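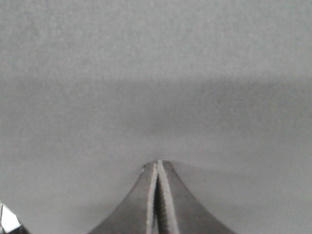

Dark gray gripper fingers, tips almost touching

Pirnlow Fossil Prep Kit
For getting small fossils out of soft rock at your own table
$200, ships in one box

Hi, I'm Zuleica Vieira, and I put this kit together after years of ruining perfectly good ammonites with dental tools from the flea market. (Sorry, ammonites.) If you've come home from a dig or a beach walk with a lump of shale and something curvy peeking out of it, you're the person I had in mind the whole time I was packing and repacking the tray.

The Pirnlow is a hand kit. No compressor, no hose, no dust cabinet. I love a good air scribe as much as anybody, and if you get hooked you'll want one sooner or later, but you can do lovely work on shale, chalk, marl and soft mudstone with hand tools and a lot of patience. Hard limestone is another matter and I'd rather tell you so now than read about it in your return note!

What's in the box

4 steel picks: straight, bent, hooked and a flat chisel tip
3 brushes: stiff, medium and very soft
2 pin vises with spare needles
1 sandbag, filled, for propping up your specimen
1 rubber bulb blower
1 bottle of consolidant, ready mixed
Roll-up canvas case
Booklet

The picks are the part I fussed over most. They're ground by Jeferson Lins at Quintanilla, and we went back and forth on the hooked one for ages until it would slide under a flake of shale without digging into whatever was underneath. The handles are fat on purpose. Skinny handles look very professional and they make your hand cramp up before lunch.

The sandbag sounds like filler and I promise you'll use it more than anything else. A fossil that rocks while you're picking at it is a fossil with a scratch across the middle. Mine lives next to the sink and gets wiped down now and then.

The consolidant is for crumbly bits. You brush on a thin coat, let it soak in, leave it alone overnight and carry on in the morning. It comes off again with acetone, so a museum can undo your work if you ever find something important. Acetone isn't in the box because the carrier won't take it. Open a window when you use either of them, please.

How I'd start

Pick your worst piece. Everybody wants to begin with the good one and I understand completely, but grab some broken shell you don't care about and spend an evening on it first. Work away from the fossil, never toward it. Take off less than you think you should, brush, look, and go again. When you notice you're getting impatient, put the pick down and make some tea.

Keep the label with the rock, too! Where you found it, which layer if you know, the date. A pretty trilobite with no label is a paperweight, scientifically speaking, and a scruffy one with good notes can be useful to somebody. The last page of the booklet is full of blank labels you can copy.
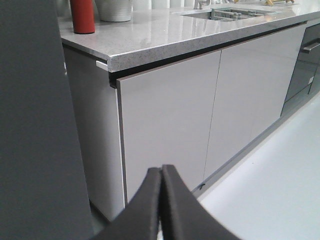

Black gripper fingers, light gray kitchen cabinets beyond

What's not in the box

Safety glasses and a dust mask. Yes, you need both, and yes, I'd have liked to include them, but they fit people so differently that the ones I tried ended up in drawers. Get ones you'll keep on your face. You'll also want a decent lamp you can swing down low to one side, so the light rakes across the surface and shows up the edges. For magnification I use the Kevora headband loupe, sold separately on the optics page. Any loupe you already own is fine to start with.

What people have told me

"I did a sea urchin out of chalk with nothing but the medium brush and the bent pick. My husband thought I'd bought it." Buppha Thammasiri

"Case is great, booklet is great, wish the blower were bigger." Cremilda Quintana

"Used it with my fourth graders on bits of marl. The stiff brush took a beating and is still going. I would skip the needles with kids." Lindalva Conceição

Cremilda is right about the blower, by the way. A bigger one arrives in October and will go into every kit from then on. If you already have the small one, write to me and I'll send you the new one for the cost of postage.

Odds and ends

Spare needles and brushes are sold on their own, and so is the consolidant. The picks can be reground: mail them back in the canvas case and Jeferson will put a fresh edge on them. Wipe the steel with a drop of oil if you live somewhere damp, or they'll get freckles. Freckles don't hurt anything but they bug me.

Returns are fine as long as the consolidant hasn't been opened. And check the rules wherever you collect before you bring anything home, particularly bones, which are often off limits on public land even when shells and plants are okay.

In stock. Also available from the Alaro shop counter if you'd like to hold the picks before you buy.

Page last updated 31 March 2024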